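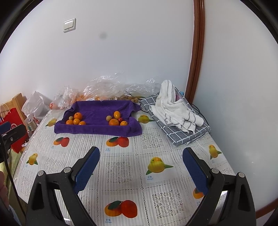 Talk notes, session two: Keeping fruit on the table
Speaker: Gervásio Conceição
Fri 19 January

Slide 1. Opening

Say who I am and where I work (Birido, household storage side). Keep this short. The first talk dealt with cold storage. Mine covers fruit kept at room temperature in an ordinary home, with no rack, no bowl and no special container.

Slide 2. The surface

A hard table top supports a round fruit at one small point. The load on that point is the full weight of the fruit. Citrus tolerates this for days. A ripe soft fruit does not, and the first brown patch is usually on the underside.

A tablecloth alone changes little. A folded towel spreads the contact over a wider area. Fold in half lengthways, then in half again, so there are four layers under the fruit.

Slide 3. The towel tray

Leave the slide up while I go through the fold.

Roll the front edge towards you and tuck it under itself. Raise the back edge and let it stand. Bunch the spare cloth at the corners. The front roll stops anything rolling off, and the raised back separates the fruit from whatever is stored behind it.

In the opening picture the tray is a purple towel holding ten pieces, set out as two groups of five. Point out the largest orange at the back of the left group, and the flattened mandarin against the front rim on the right. Single layer throughout.

Pause for questions on the fold. People will ask about towel weight. Answer: we used 430 grams per square metre in the Stastano trial. Thinner cloth works if folded once more.

Slide 4. Grouping

Five is a convenient number for a hand-sized cluster. Every piece can be turned without lifting another. Above that, the ones in the middle stop being checked.

Mixed groups are acceptable for short periods. Apples and ripe bananas give off ethylene and should go at the end of the tray, or on a separate cloth. Citrus is not much affected in its ripening but will pick up mould from a neighbour. Remove a mouldy piece the same day and wash the towel at 60.

Slide 5. Plastic

The stock behind the tray is under clear plastic, with more bags to the left. This is the part of the talk where people disagree, so go slowly.

Closed plastic holds moisture against the skin. Open plastic laid loosely over the top slows drying and still lets air in at the sides. Our advice at Birido is to open or remove shop bags on arrival and keep the reserve stock apart from the fruit to be eaten first.

Trial figures: 218 pieces over 10 weeks, of which 76 were thrown away. Most of the losses were in tied bags. The full table is in the Vavley handout, page 3. Do not read it out.

Slide 6. Daily routine

Turn each piece once a day. Eat from the front. Refill from the back. Shake the towel out when the tray is empty and refold it before refilling.

Slide 7. Close

Handouts are by the door. The next session is in March, on root vegetables, given by the Gashaw group. Take questions until the chair calls time.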